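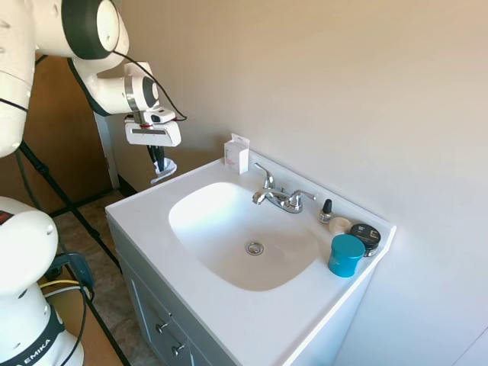 Un paño blanco suspendido en el aire por encima de la encimera de un mueble de baño.

¡Buenas noticias para quienes llevan años peleándose con la cal! El taller vecinal de limpieza del hogar vuelve en septiembre al centro cívico Hagedorn, y lo hace con más plazas que nunca: 28 por grupo, repartidas en 8 sesiones de tarde.

La edición anterior dejó un recuerdo estupendo. Carola Lindemann, que coordina el programa, cuenta que recibieron 1.167 consultas, casi todas sobre el mismo rincón de la casa - el baño, claro. Por eso este año se le dedican tres tardes enteras, con juntas, grifería y mamparas como platos fuertes.

Helmut Fuchs se encargará de la parte de productos: qué hace el vinagre, qué hace el ácido cítrico y por qué ninguno de los dos debe acercarse al mármol (ni mezclarse con lejía, por supuesto). «La mitad de los botes que tenemos bajo el lavabo sobran», asegura, y promete demostrarlo con lo que cada uno traiga de casa. ¡Va a ser divertidísimo!

También habrá una guía impresa, con una tirada de 2.000 ejemplares, que se repartirá gratis en la recepción y en la biblioteca. Incluye una tabla de manchas preparada por Hildegard Harms que es una verdadera joya.

Las sesiones empiezan a las seis de la tarde. La inscripción es gratuita y se hace en el mostrador del centro. Conviene llevar guantes y un par de paños viejos de algodón.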